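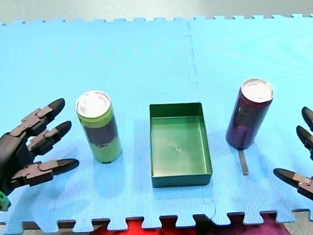

Switched our water bill to paperless in April and the first one came in at $204. Normal for us is almost half that.

Called the Budville office. Ingvild Eklund picked up on the second ring and had me read the meter over the phone. It said 463. The bill said 594.

So somebody typed in the wrong number – or read the neighbor's meter. She's sending a corrected bill.

If you're in Budville, go check yours. The meter lid is by the curb and you need a flathead screwdriver to lift it.

Autopay is off until the new bill shows up.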